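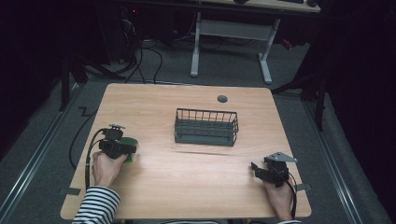
Table with the wire basket and the green cup

Writers' Room > Craft and Revision > How many narrators before the reader gives up?

jurajm
Good evening to all. I am revising my novel, working title Zarska, and I have a problem with the point of view. The story goes over one winter in a river town and it has 9 narrators, all in first person. My manuscript is 162 pages now. Two beta readers told me that they lost the thread before the middle. One of them suggested to keep only the ferryman and his sister and to tell the rest in third person. English is my second language, so maybe the voices sound too similar and I do not hear it. How do you decide who is allowed to speak?
Juraj Machala

Prikamance
Nine in 162 pages is a lot. I would cut to 2, as your reader said. When I meet a new "I" every few pages I stop caring who it is. Put the name at the top of each chapter at least.

t_zervas
I don't agree with Prikamance. A name at the top helps the reader who looks at it, and many don't look. I read past chapter titles all the time. The voice must be known from the first line.

What I did with my own book: I took one small event, a broken window, and I let every narrator tell it in one paragraph. Then I mixed the paragraphs and came back to them after a week. Four of them I could not tell apart, and they were my four favourites. I joined them into two people and the book became shorter by almost 900 words in the first part alone.

Juraj, which of them knows something that the others do not know?
Thodoris Zervas

Prikamance
Fair enough about the titles, but your exercise tests the writer, and the writer always knows too much. Give the mixed paragraphs to somebody else.

t_zervas
Yes, that would be better. I did not have somebody else at that time.

Geltitstead
Can I ask why first person at all? A close third person can move between people and you keep one steady language. For those of us who write in a language we learned at school this is a big relief. I tried to write a fisherman's slang in English once and my critique group was very polite about it.

jurajm
Thank you, this is a lot to think about. To Thodoris: the ferryman, the sister and the schoolteacher Karras each know one thing. The priest and the two brothers only repeat what we have heard already. I see now that I kept the brothers for one joke.
To Geltitstead: I tried third person in June and the ferryman went flat. He lies to the reader, and in third person it looked as if I was the one lying.

Prikamance
Then keep him in first person and put the others in third. Plenty of novels mix them.

Geltitstead
They do, but I find the change tiring when it comes inside a chapter. Between chapters I have no problem with it.

jurajm
I will try three narrators first – ferryman, sister, Karras – and do the window exercise with a sunk boat. If I can post the paragraphs here without names, would someone guess?

t_zervas
Post them. Please mix them well, and leave the joke out.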